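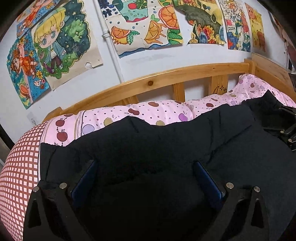

Folding the laundry is still a tall order for machines, Wisovo team says

Anyone who has been hoping to hand over the laundry before winter will have to be patient a while longer, according to the small team at Wisovo, which has spent much of the year teaching machines to deal with the clothes that pile up on our beds.

The team shared its latest results at an open evening in Cernton, and a good crowd stayed on well past the coffee to hear them. Its robot was given a mixed load of household jobs, from wiping a table to putting away clothes. Towels went rather well, with 82 percent folded to a standard that Marta Savchuk, who runs the trials, said she would be happy to put in her own closet. Jackets were another story – only seven percent came out right, and the padded ones were the worst of all.

"A towel is flat and it stays flat," Savchuk said. "A winter jacket has sleeves and a lining and a lot of air in it, and every time you let go, it settles into some new shape that the robot has to work out all over again."

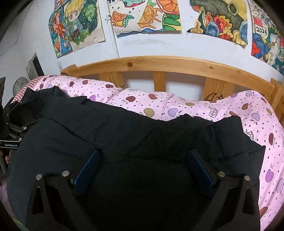 Much of the teaching is done by people, who go through the chores at home with grippers held in their own hands, pinching and tugging at the cloth the way the robot will later have to. Wisovo has gathered 1,753 of these recordings so far, and Siamak Karimi, who looks after them, would dearly love more black clothing, as the folds in dark fabric are hard for the software to make out.

Shop floors may see some help sooner. Vidal, a clothing store in town, plans to try out two machines in its stockroom in October, though they will only be moving boxes – the folding stays with the staff for now.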